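홈 > 오피니언 > 기고 > 자동화와 예산

검색어를 입력하세요 통합검색 상세검색

로봇 예산에서 로봇 값부터 적지 말자

3월이면 장비 구입 요청서가 몰린다. 나는 설비 구매를 오래 맡아 왔고, 최근 몇 년은 세탁물 정리와 가사 보조 쪽 자동화 장비 요청을 주로 검토했다. 요청서의 모양은 거의 같다. 첫 줄에 로봇 팔이 있고, 그 밑에 제어기와 작업대가 있고, 맨 아래에 '기타'가 있다. 작업 데이터를 모으는 데 드는 돈은 대개 그 기타 안에 들어 있다. 나는 이 순서가 틀렸다고 생각한다.

컨설팅 회사 그리르켄에서 일하는 브리사 베세라와 이 문제로 여러 번 다투었다. 베세라의 주장은 팔을 먼저 사야 조직이 움직인다는 것이다. 장비가 바닥에 놓여 있으면 사람들이 쓸 방법을 찾고, 예산도 뒤따라온다고 했다. 틀린 말만은 아니다. 물건이 들어와야 일이 시작되는 회사를 나도 여럿 보았다. 그러나 물건이 들어온 뒤 일이 멈추는 회사도 보았다.

렐스카 사업이 그런 경우였다. 숙박시설 객실의 옷가지와 침구를 정리하는 장비를 들이는 계획이었고, 첫해 예산의 대부분이 팔 두 대에 들어갔다. 설치는 예정대로 끝났다. 그런데 옷을 집어 펴고 접는 시연 자료가 200건밖에 없었다. 전부 같은 작업대에서, 같은 면 티셔츠로 찍은 것이었다. 담당자는 추가 수집 비용을 신청했지만 그해 예산은 이미 닫혀 있었다. 팔은 덮개를 쓴 채 다음 회계연도를 기다렸다. 감가상각은 기다려 주지 않았다.

쿠에바스 쪽은 순서를 바꾸었다. 팔은 한 대도 사지 않고 손에 쥐는 그리퍼부터 샀다. 사람이 그리퍼를 쥐고 평소 하던 정리를 하면서 동작을 기록하는 방식이다. 작업 장소도 실험실로 한정하지 않고 실제 살림이 있는 방을 썼다. 첫 분기에 모은 기록이 1581건이었다. 이 가운데 337건은 검수에서 떨어졌다. 검수 비용이 따로 잡혀 있었으므로 떨어진 것을 다시 찍을 수 있었다.

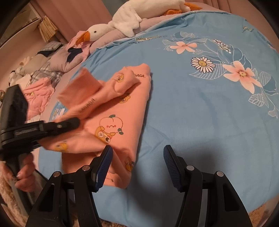
꽃무늬 천 위에 놓인 연어색 옷과 손에 쥐는 그리퍼. 뒤쪽에는 다른 천과 흰 거위 인형이 있다.

예산을 짜는 사람이 봐야 할 것은 이런 현장의 조건이다. 옷은 반듯하게 놓여 있지 않다. 일부만 접혀 있고 구겨져 있으며, 소매 같은 부분이 몸판 위로 넘어와 있다. 바닥에 깔린 천에도 무늬가 있고 옷에도 그림이 있다. 뒤에는 체크무늬 천과 다른 물건이 쌓여 있다. 견적서의 사양표에는 가반하중과 반복 정밀도가 적혀 있지만, 이런 더미에서 옷 한 벌을 골라 집을 수 있는지는 적혀 있지 않다. 그것은 사양으로 살 수 없고 기록을 모으고 시험해 보아야 안다.

그래서 나는 예산표를 세 단계로 나누자고 요구한다. 첫 단계는 수집 도구와 인건비다. 손에 쥐는 그리퍼, 예비 손끝 패드, 저장장치, 작업하는 사람의 시간, 검수하는 사람의 시간을 모두 줄을 나누어 적는다. 손끝 패드는 닳는 부품이다. 장비값에 묻어 두면 두 번째 주문 때 결재가 막힌다. 여벌의 그리퍼도 처음부터 넣어야 한다. 한 벌이 수리에 들어간 동안 사람과 장소를 놀리는 비용이 여벌 값보다 크다.

둘째 단계는 장소다. 대부분의 요청서에 이 항목이 없다. 방을 빌리고, 옷과 침구를 마련하고, 작업 뒤에 원래대로 돌려놓는 데도 돈이 든다. 같은 방에서 오래 찍으면 싸지만 자료가 한쪽으로 쏠린다. 쿠에바스에서는 예산 담당자가 이동 비용을 깎자고 했고, 현장 책임자가 반대했다. 결국 방 수를 유지하고 방마다 머무는 시간을 줄였다. 나는 옳은 결정이었다고 본다.

팔은 셋째 단계에 온다. 앞의 두 단계에서 나온 기록으로 시험을 해 보고, 통과한 작업에 맞는 팔을 고른다. 이렇게 하면 구매가 늦어진다. 공급사는 좋아하지 않는다. 분기 말 할인을 놓칠 수도 있다. 서게이트 사업을 검토할 때도 공급사는 일찍 계약하면 값을 35퍼센트 깎아 주겠다고 했다. 회의실의 분위기가 그쪽으로 기울었고, 나도 잠시 흔들렸다. 할인 폭만 보면 거절하기 어려운 조건이었다. 그러나 그 팔로 무슨 작업을 할지 정해지지 않은 상태였다. 쓸 곳을 모르는 장비는 깎은 값에 사도 비싸다. 우리는 계약을 미루었고, 나중에 시험 결과를 보고 더 작은 기종을 골랐다.

반론도 적어 둔다. 사람이 쥐고 모은 기록이 팔에 그대로 옮겨지지는 않는다. 사람의 손목은 팔보다 자유롭고, 좁은 틈에서도 몸을 틀어 닿는다. 팔을 나중에 사면 이 차이를 늦게 발견한다는 지적은 타당하다. 이 문제는 첫 단계에서 팔을 단기로 빌려 일부 동작을 재현해 보는 것으로 줄일 수 있다. 임차료는 구입비와 다른 항목이고, 실패해도 장부에 자산으로 남지 않는다. 베세라도 이 부분에는 동의했다. 다만 임차 계약은 결재선이 길어 구입보다 더 번거롭다고 했다. 그 말도 맞다. 그렇다면 고쳐야 할 것은 결재선이다.

인건비를 적게 잡는 버릇도 고쳐야 한다. 옷을 집어 옮기는 일은 단순해 보이지만, 그리퍼를 쥐고 반복하면 손과 팔이 피로하다. 피로하면 동작이 거칠어지고 검수에서 떨어지는 기록이 늘어난다. 휴식 시간을 예산에 넣지 않으면 재촬영 비용으로 나간다. 어떤 관리자는 토요일 근무를 늘려 일정을 맞추겠다고 하는데, 나는 그런 계획서에 서명하지 않는다. 수당을 더하면 평일에 한 사람을 더 쓰는 것과 차이가 크지 않다.

마지막으로 집행 시기 문제가 있다. 팔은 한 번에 결제하고 끝나지만 수집은 다달이 나간다. 회계 부서는 앞의 것을 편하게 여긴다. 연말에 남은 돈을 장비로 바꾸는 관행도 여기서 나온다. 요청 부서가 월별 집행표를 함께 내면 회계 부서의 불안은 꽤 줄어든다. 내가 받는 요청서 가운데 월별 집행표가 붙은 것은 아직 드물다. 올해는 표가 없는 요청서를 심의에 올리지 않고 돌려보낼 생각이다.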